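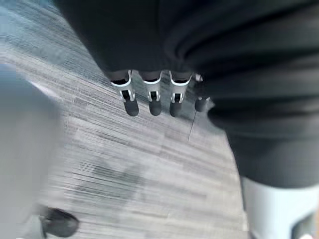

Sleeves, cables, shirts – September build notes

Quick one, I have to be out the door by four and if I don't write this down now it's gone.

So the sleeve is on. Dark cloth, elastic at both ends, cut from a pair of work pants that had it coming. 274 mm long before hemming, a bit less now. First version went right down over the knuckles and the fingers kept chewing on it, so I took it back up to just above the brackets. Fingers hang free now. I like the white brackets poking out under the cloth, makes it look like it has cuffs. Lautaro says it looks like a wizard. Fine.

Weight of one hand with wrist plate and everything, no sleeve: 647 grams. With the sleeve I didn't bother. The old two finger thing was way lighter and I do feel it in the shoulder motor, which gets warm enough after a long session that I stop and go make coffee. Need a better answer than coffee.

The shirts

Same two all week, the green one and the black one. They get dumped on the bed, robot stands at the side, and the job is: pick one up, lift it clear, put it down flatter than it was. That's it. Folding is a long way off. I got a bit ahead of myself in the last post (sorry Gisela, yes you told me) and started on folding before the pickup was any good, which was two weekends in the bin.

White duvet was a mistake in one way. The depth camera has a hard time with it, big flat bright area, so the height of the cloth comes out all over the place near the edges. Black shirt is bad for a different reason, it just reads as a hole if the light is low. Green is easy. Green is my friend. If I only owned green shirts I'd be done by now.

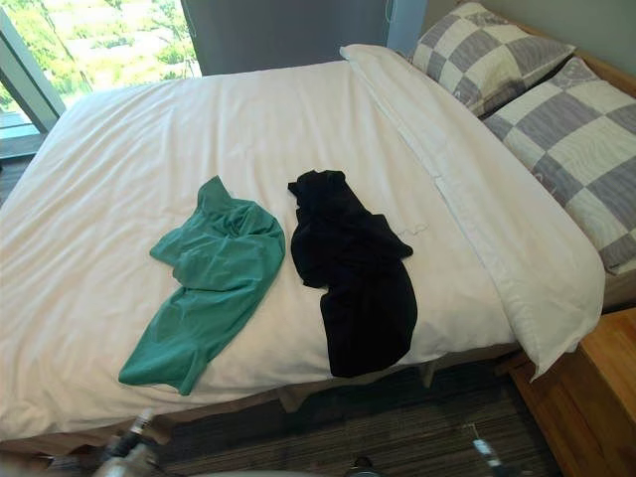 I moved the approach so the hand comes in lower and closes sideways on a ridge of cloth, where before it came straight down and pinched. Straight down it grabs the duvet too, about every other time, and then you have a robot trying to pick up a bed. Sideways is slower, but the miss is a nice boring miss, it closes on air and backs off. I can live with that.

Also dropped the closing speed to a third. Felt like cheating. Ran 8 pickups on the green shirt Friday after dinner and all but two got off the bed. Black shirt I am not ready to talk about.

Window light matters more than I want it to. The afternoon runs and the evening runs might as well be two different projects. Going to try just pulling the curtain and using the lamps, see if it settles down. Somebody in the comments last time said to lock the exposure. I did lock the exposure. Then I forgot and rebooted and it un-locked itself, so that's a whole evening of logs I don't trust.

Cables. I hate them. Outside the arm for now, looped with enough slack that the elbow can go all the way, and the slack is exactly what ends up under a foot. Yours or the robots. The inside route needs the forearm shell printed again with a wider channel and the printer at Pereyra is booked solid till the end of the month. (Pereyra is the shared shop, for anyone new. Good people, bad heating.)

For now it's velcro ties every hand width or so and a person standing by with one eye on the floor. Lautaro did most of that this week, Gisela did the stop button. Thank you both, I owe you food. 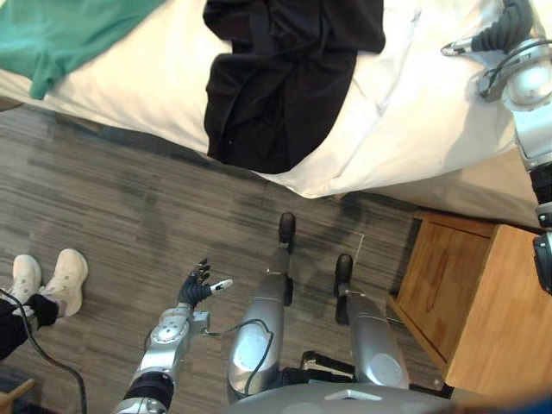
What changed since last post

Wrist plate swapped for the thicker one, no more flex when the hand closes.

Thumb tendon re-done on the left. Old one frayed at the same spot as the first, so there's a burr in there somewhere I still havent found. Put a bit of tube over it and moved on.

Standing pose is closer to the bed. Before, it was reaching with the arms almost straight and everything shook.

Head tilts down further. It can see its own arms and knees now, so I had to mask them out. The mask is a hand drawn polygon. It's bad. It works if you don't move the head, and I keep moving the head.

Stop button on a longer lead. Should have been day one.

The shirt finder

Short version for the two people who asked. It takes the color image, throws out anything that looks like bedding, and what's left gets split into blobs. Biggest blob wins. Then it looks for a fold standing up high enough to get fingers around, and that's the grab point. No learning in it yet, just thresholds, and yes the thresholds are set for this one bed. 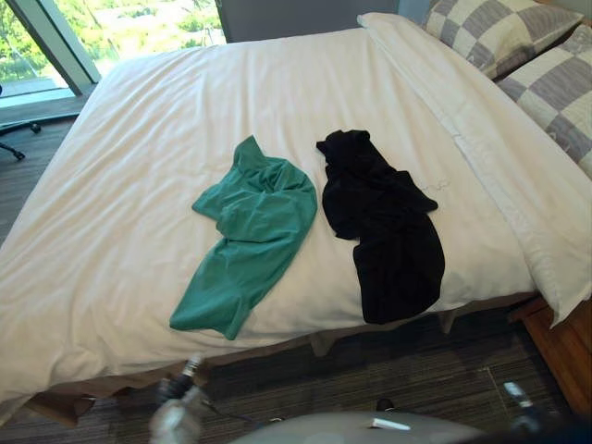 Lint confuses it. Tiny pale bits of fluff, if they're near the cloth they sometimes get glued onto the blob and the grab point jumps sideways. Minimum size filter fixed most of that. A lint roller would of fixed all of it.

The gap between the two shirts matters too. If they touch, it's one blob, and you get the grab point right where they overlap and both come up together. I've been leaving a strip of duvet between them, and I'll make it harder once the black one behaves. The checkered pillows it leaves alone, mostly. The gray squares came up as a shirt once and the arm started off that way and Gisela hit the button before I'd even worked out what it wanted.

Next: lamps and curtain test, reprint the forearm if I can get a slot, find that burr. The left hand sleeve needs its hem sewn properly too, right now it's 6 safety pins and I keep finding them with my thumb.

Code is the same place as before, the branch is called cuffs. Don't run the calibration script, it's broken, I'll fix it tonight or Friday.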